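Pince à deux doigts ou ventouse : laquelle choisir pour démonter un ordi ?

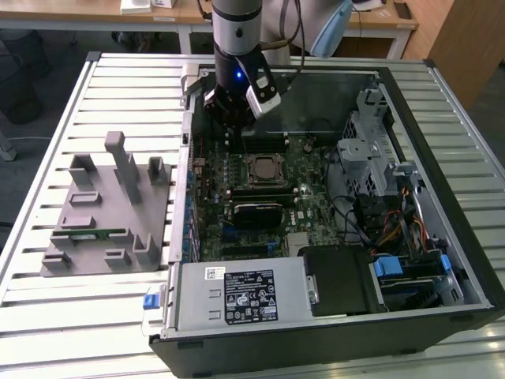
Le bras au travail au-dessus de l'ordinateur ouvert. La pince, ce sont les doigts noirs, juste au-dessus de la grande carte verte.

Alors voilà. Un vieil ordi couché sur le côté, panneau enlevé. Un bras robot. Et une question : avec quoi on attrape les pièces ?

Toi, tu as tes doigts. Cinq par main, de la peau qui colle un peu, et un cerveau qui dit stop quand ça serre trop. Le robot n'a rien de tout ça. Au bout de son bras il y a le poignet, et au poignet on visse un outil. On peut en changer. C'est le travail de Tainá Assunção, à l'atelier Pesia : essayer les outils, noter, recommencer.

Le mot à retenir : PRÉHENSEUR. Un mot compliqué pour dire « le truc qui attrape ».

Premier essai : la ventouse

Une petite coupelle souple, une pompe qui aspire l'air. Ça colle. Super sur une surface lisse, une vitre par exemple, ou le dessus d'une boîte. Mais une carte électronique c'est plein de bosses. L'air passe par les côtés, pschitt, ça lâche. Et pour une barrette de mémoire debout dans sa fente, la tranche est trop fine, la ventouse n'a pas la place de se poser.

Deuxième essai : la pince à doigts

Deux doigts qui se rapprochent. Là on peut prendre la barrette par les bords. Bien mieux ! Sauf qu'il faut viser juste. Un peu trop à gauche et on tape dans la pièce d'à côté. Et si on serre trop fort, crac.

C'est quoi, une barrette de mémoire ? Une petite carte longue et plate. L'ordi y garde ce dont il se sert tout de suite, comme toi quand tu retiens une consigne le temps de la faire. Elle se range dans une fente, avec un petit loquet au bout. Faut ouvrir le loquet AVANT de tirer. Les robots n'y pensent pas tout seuls, on doit le mettre dans le programme.

Et le support gris à gauche ?

Il a été imprimé en 3D. Des montants, des fentes. Un bras aime que les choses soient rangées toujours au même endroit, sinon il cherche. Dans une des fentes il y a un petit module vert posé à plat, sans doute une barrette.

Les résultats de mardi

Même exercice pour les deux outils : prendre une barrette, la sortir, la poser.
Ventouse : 0 réussite sur 7.
Pince à doigts : 5 réussites sur 7. Une barrette tombée, une autre restée coincée.
La pince gagne. Mais pour soulever un couvercle bien lisse, Tainá garde la ventouse dans son tirroir.

A toi d'essayer

Il te faut une pince à linge, une paille et un jeu de cartes. Mets une carte debout entre deux livres. Essaye de la sortir avec la pince à linge. Ensuite avec la paille, en aspirant. Puis recommence avec la carte posée à plat sur la table. Note qui gagne a chaque fois, et compare avec un copain.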